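Noken Riltau Kitchen Pack
Simulated countertop scenes for gripper training

Product number 2583
Version 18
License: single site, renewable yearly

Overview

The Riltau Kitchen Pack is a set of ready-made kitchen counter scenes for teams that train two-finger grippers in simulation. Each scene loads with its objects placed, its lights set and a wrist camera already mounted on the gripper. The pack holds 1000 start layouts built on 29 base counters. It runs in the Wogan simulator and can be exported to Clorkov scene files.

Riltau is meant for pick, place and push tasks on small household items. It does not cover cloth, liquids or cutting.

What is in the pack

Base counters with stone, tile and painted finishes
Large fixed items such as pots and countertop appliances
Small movable items such as shakers, caps, boxes and small containers
A two-finger gripper model with separate pads
Task files in plain text, one per layout
A script that plays back a saved run

Objects and contact

Every item has two shapes: a detailed one for the camera and a simple one for contact. The simple shape is what the fingers touch. On small items the two match closely. On large appliances the contact shape leaves out racks, vents and handles unless the "full contact" option is turned on. Full contact slows the simulation and is best kept for final tests.

Mass and friction are stored per item and can be changed in the task file. The default values suit rubber pads on dry, hard surfaces. Users who model a different pad should change the pad friction first and leave the items alone.

Camera view

The wrist camera looks straight down between the fingers when the gripper is level. The finger tips stay in view at the lower edge, so a policy can judge the distance between pad and object. Shadows are on by default. They can be turned off to save time, though small pale items on pale stone are then harder to pick out.

Sample layout: marble counter

The marble layout places the small items close to large ones. A white salt shaker stands near the rounded base of an appliance, with a dark brown object to its left and a large empty pot behind. The veining is strong around the shaker, which makes the layout a useful check on color-based detection. 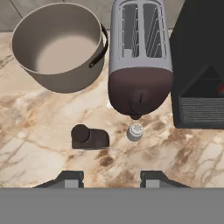 Requirements

Wogan simulator with the contact module
One graphics card for camera output; none for state-only training
Python for the playback script

Known limits

Wire handles on pots are rigid and do not swing. Appliance doors stay shut. Item positions exported to Clorkov are correct, but light settings are not carried over and must be entered by hand – a fix is planned.

Support

License holders can send layout errors to Delwyn Tomoana at the Noken support desk. Please attach the task file and the layout number. The desk closes at noon on Wed 24 December. Files saved with the November release open without changes.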